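About Nullitz

Hi, I'm Zdislava Tóth, and Nullitz is my evening language school. Well, mine and my landlord's, if you count who gets the rent. I teach Czech and Slovak to grown-ups, mostly people with a grandmother's recipe box they can't read, or a spouse whose parents talk very fast at dinner. If that sounds like you, come on in!

How it got going

I never planned to run a school. I was working the front desk at a dental office and a patient heard my accent and asked if I'd help her write a letter to a cousin near Brno. One letter became a pile of letters. Then her brother wanted to learn enough to order lunch and argue about soccer, and by February I had three people around my kitchen table and no clean coffee cups left.

The name is silly. Nullitz was what my father called the bottom rung of any ladder, the place you stand when you know zero. (It isn't a real word in any language I know, so please don't write it on a test.) I liked the idea of a school where everybody starts on that rung and it's perfectly fine to be there for a while. I stood on it myself when I was learning English, and I still remember asking a bus driver for the "next stopping" and him being very kind about it.

What class is like

We talk. A lot! I do teach grammar, and yes, there are seven cases, and yes, I will make you meet all of them, but you'll be talking before the first break. Beginners start with a course I call Pestetia, which is mostly greetings, food, family and getting around. After that comes Gastard - longer stories, phone calls, filling in forms, and the verbs of motion that make everyone groan. You can repeat either one. Plenty of people take Pestetia twice and come out of it with much better ears.

Classes start at 6:30 and finish when the tea is gone, which on paper means 8:00. I give homework, but it's short. Last term it was "write down what you'd shout at a slow elevator," and I got some really wonderful answers back (a few I can't print on a page my mother reads).

If you're stuck on the letter ř, don't panic. I have students who got it in a week and students who are still making a noise like a small lawn mower, and Czech people understand both.

Books and things to read

Our lending shelf has 300 books on it now, a lot of them from an old shop called Procházka that was clearing out its back room. There are kids' books, detective novels, cookbooks, a whole row about mushrooms, and two different histories of beer. Borrow what you like and bring it back when you're done. Start with the kids' books even if you feel too old for them, they're funnier than mine ever were, and the sentences are short enough to finish on the bus.

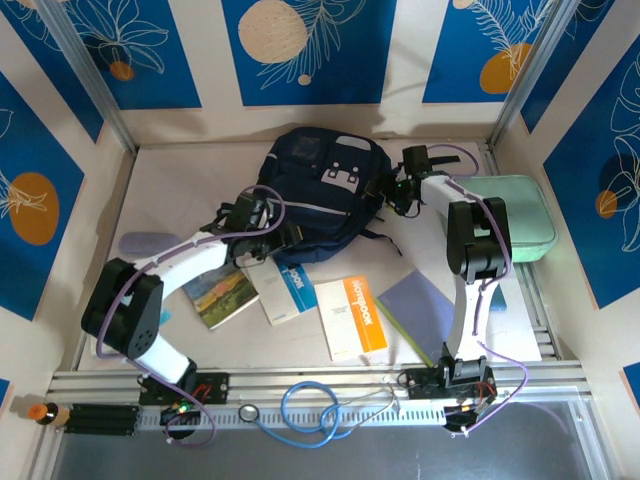

What to bring

A notebook, a pen, and something to carry a borrowed book home in. I have handouts for everything else. Please don't buy a big dictionary before we've met - I have opinions about dictionaries and I'd love to save you the money.

Cost and signing up

One term of either course is $122, handouts and tea included. If that's hard right now, write to me and we'll work something out, I've split it into small payments for lots of people. Groups stay small, up to eight, so if a class is full I'll put you on the list and send you a note when the next one opens.

Come sit in on a first class for free if you want to see whether you like me. Bring your letter from the cousin, or the recipe card with the smudged bit in the middle, and we'll have a go at it together over tea.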